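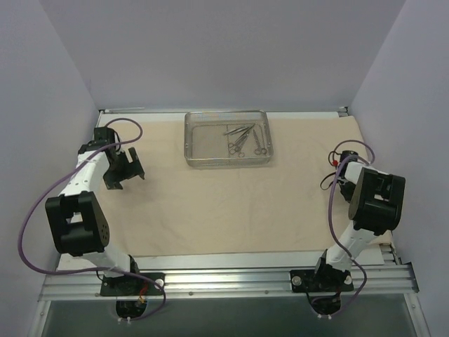 In Defense of the Slow Robot

Everyone who walks into the shared workshop in Dresport asks me what the robot does, and everyone is disappointed by the answer. It takes surgical instruments out of a wire tray and puts them on a cloth. Sometimes it works the other way and returns them to the tray. On a good evening it does one of these things all the way to the end.

"So it's for hospitals?" people say, brightening.

It is for a bench at Tusance, where I rent a shelf and a share of the extraction fan. The instruments came from Boateng Surplus, across the road, which sells them by the bag to model makers and people who tie flies. No patient will ever meet them. I chose them for being thin, shiny and hard to pick up, and they have exceeded my expectations in all three.

I want to make an argument for this sort of project, and I should admit at the start that I am trying to justify 126 evenings of my life. I know the number because the workshop logs us in and out, and because someone at home asked.

My argument is that amateur robotics has been ruined a little by good videos. A decade ago, a hobbyist who got an arm to pick up a block was a minor celebrity in his own garage. Today the same person has already watched a machine fold a shirt, crack an egg and load a dishwasher, all before breakfast, all at four times normal speed with a little "4x" in the corner that the eye learns to skip. He then goes out to the garage, and his arm drops the block. He concludes that he has done something wrong. He has done everything right. Blocks get dropped.

I had a bad case of this myself. My first plan was for a kitchen. I was going to have two arms over the counter, putting away silverware while I drank coffee. I bought a pair of Prandden arms, secondhand, for a little under what I'd paid for my car. I drew the cabinets. I bought a second set of forks so that the first could be spared the experience.

The forks defeated me in seven weeks. The kitchen had a window, and the window had a sun in it, which moved. Every afternoon at four the counter turned into a mirror, and software that had been pretty sure about forks at noon began to see them in the toaster. I also kept having to make dinner there.

So I gave up on the kitchen and moved to the shop, where I built a kitchen with everything removed. It has three plain walls in a color the paint store considered lavender and my neighbors at the next bench consider a cry for help. It has an aluminum rail along the front with both arms bolted to it. It has a beige cloth. You could sell it as a diorama of a waiting room.

I think of this as the best decision I made, and it's also the one that draws the most scorn. Purists say a robot that needs its own little room isn't ready for the world. That's correct. Neither was I, for the first several years, and I was given a crib. The grown-up machines in factories all live in little rooms too, with better fences. The only place a robot is expected to cope with sun and toasters on day one is in the imagination of a man who has bought one.

What you learn inside the little room is how much of robotics is housekeeping. I came in thinking I'd be doing geometry. I have done some geometry. Mostly I have routed cable. A cable that is too short will stop an arm halfway through a reach, and one that's too long will wander into the work and get picked up with great confidence. There is a correct length, and it changes when you move the elbow. I have been through a bag of 100 cable ties and I'm well into the next. The purple cable was on sale. I used to apologize for the loops, and then I saw the back of a commercial installation and stopped.

The cloth has been its own education. It creases. I bought it because steel on a hard white table skated away whenever a fingertip touched it, and the cloth holds things still. It also puckers when a gripper comes in too low, and carries three instruments off to the left together like guests on a rug. I iron it. I have become a person who keeps an iron next to his soldering iron, and I have picked up the wrong one.

Then there is the handover, where two arms deal with one instrument. I'd call it the single hardest thing I've attempted, and I once assembled a crib. One arm has to be holding on while the other closes, and then the first has to let go, at a moment both agree on. People do this all day long with car keys and babies. When my machines try it, I stand there holding my breath with one palm over the stop button. 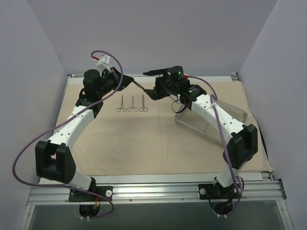
A long, thin instrument between the two grippers. Three others are lined up on the cloth, with the wire tray off to the right.

I've logged nearly 3000 tries at moving these things about, which includes the ones where I forgot to plug in an arm. If you were to watch them in order, which I don't recommend, you'd see a very slow improvement interrupted by regressions, most of them following a remark of mine that we had it now. The failures aren't dramatic either. A finger arrives a hair to one side and nudges a ring handle. The handle turns. The arm closes on air and lifts the air with care, and carries it over to where it's supposed to go.

I find I like that. I like the arm carrying nothing across the table. It shows me exactly what the machine knows, and I can't say that of my phone, my thermostat or the checkout at the grocery store, all of which are a good deal more finished and none of which has ever let me see it be wrong on purpose. When the arm fails I can walk up and look at where the finger is and where the handle is, and measure the gap with a ruler. Then I change one number and make a new mistake.

A lot of people are going to be asked, in the next few years, whether they'd trust a machine with some job in their house. Most will have a sales video to go on. I'd rather they had an hour on a stool at a bench like mine. They'd come away knowing that putting a tool down straight is hard, and they'd have some feeling for which questions to ask. How many tries was that? Who ironed the cloth? Where's the sun at four o'clock?

As for the kitchen, I still have the drawings, and the second set of forks. We use them when company comes. I put them away myself, which takes me under a minute, and last week I dropped one behind the stove.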